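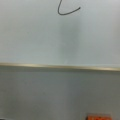 Page last changed: March, by Nabila Jugah

Recording whiteboard demonstrations for Terkden

This guide covers recording drawing and wiping examples on a whiteboard, from setting out the table to handing over a finished batch. I love this task. A whiteboard looks like the easiest thing in the world to learn from, and then you start recording and find out how much there is in it: contact, pressure, thin lines, shiny surfaces, a board that slides when you lean on it. If you have already done the pick-and-place guide you'll know the recorder, so skip ahead to step 2.

You will need:
a small whiteboard with a rim
dark dry-erase markers (fine and medium)
a felt eraser and a dry cloth
the arm, warmed up, with the wrist camera and the table camera both running
the Gotberg recorder, open on the session page
your batch sheet

1. Start the recorder and name the batch

Open Gotberg and make a new batch. The name is the task, then the board position, then your initials, so mine might read wipe-flat-nj. Please don't put spaces in it. The export script at Stakville reads a space as the end of the name, and we once had 46 episodes land in a folder called "wipe".

Check that both cameras show a live view and that the two clocks agree. If they have drifted apart, stop the recorder and start it again before you do anything else. You can't repair it afterwards.

2. Choose the board position

We record with the board upright and with the board lying flat, in separate batches. Flat is kinder to a new operator. The table takes the force and you can see what the fingertips are doing. Upright is harder, and the wrist camera gets a very different view: board, tray, and then whatever is below the tray.

For flat batches, turn the board to a new angle every ten episodes. Don't line it up with the table. A model that has only ever seen a square-on board will try to wipe a square-on board, wherever the real one happens to be. Angles that feel silly to you are often the useful ones, so go for it!

Leave the things at the back of the table where they are during an episode. Between batches you can shift them as much as you like, and I'd encourage it. Orange things are especially good to move about, as the early Terkden models were far too fond of them and would drift towards anything bright.

3. Look for glare

A clean board is a mirror with a bad memory. Look at the table camera view before each batch and find the patch where the ceiling light shows up. In the flat view just below, it sits near the middle of the board, a bit to the right. Glare is fine and we want it in the data. What we don't want is every mark drawn right inside it, where neither camera can pick the ink out. Put some marks close to the patch, a few across its edge, and most of them elsewhere.

Don't switch the room lights off to get rid of it. The robot will have to work with the lights on sooner or later.

4. Bring the fingers to the start point

For flat batches, we start at a corner of the board, with the closed fingertips just above the surface. Come down slowly and stop before you touch. Hold still for two seconds — the recorder uses that pause to find the start of the episode. If you bump the board on the way in, lift away, press Discard and begin again. It costs you very little, and a bumped start is surprisingly hard to spot later.

Pick a different corner now and then. The sheet has a column for it.

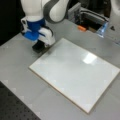

5. Draw the marks

For wiping episodes, a person draws the mark by hand before recording starts. Keep your marks varied: hooks, loops, short dashes, half a letter, a long wobble. Don't write words. People slow down and get neat when they write words, and the marks all end up the same size and in a tidy row.

Let some strokes run out of the wrist camera's view at the start. In the view at the top of the page, only the lower part of the stroke can be seen, curving round and up to the right, and I think views like that are brilliant to have. The arm has to move to find out how big the mark is. If every episode begins with the whole mark in sight, the model never learns to look.

For drawing episodes, the marker goes in the gripper and the board begins blank. Cap off, tip down, and check the grip by tugging the marker gently before you record.

6. Record the episode

Press Start, hold still, do the task, lift clear of the board, hold still again, press Stop.

Wipe as you would with your own hand. Overlapping strokes are good. Going back for a bit you missed is very good, and please do it in the same episode, as recoveries are the thing we are always short of. Don't restart just because a wipe wasn't pretty.

Keep the pressure light. If the board starts to creep across the table you are pushing too hard. Let it creep a little in one or two episodes and carry on wiping; discard it if the board travels more than a hand's width.

7. Deal with ghost marks and shadows

Old ink leaves a grey haze, and an arm leaning over a board can throw a soft grey shadow that looks nearly the same through a slightly blurred wrist camera. There is a faint grey band under the stroke in the top view, and from that one view I couldn't tell you which of the two it is. The model has the same trouble.

So mix them up. Record part of the batch on a freshly cleaned board and part on one with some haze left. Write "clean" or "haze" on the sheet for each run of ten. Don't mark shadows at all, as they change from moment to moment.

8. Label while you still remember

When the batch is finished, go through it in Gotberg straight away and give each episode one label:

good — the task was finished, with or without a second try
partial — some ink left, or the drawing stopped early
discard — bumped start, dropped tool, camera fault

Keep the partials. They train the part of the system that decides whether the job is done. Out of the first 1,600 episodes we recorded, 523 were partials, and of those 224 had been put down as discards by mistake. Getting them back took me most of a month, so if you aren't sure, choose partial and add a note.

9. Hand over

Export the batch, wait for the green tick, and copy your sheet into the Lozano folder next to it. Cap the markers. Leave the board as it is if another operator is carrying on after you, and tell them which angle you finished on.

If the export stops halfway, don't run it a second time. Send me the batch name and I'll pick it up from there.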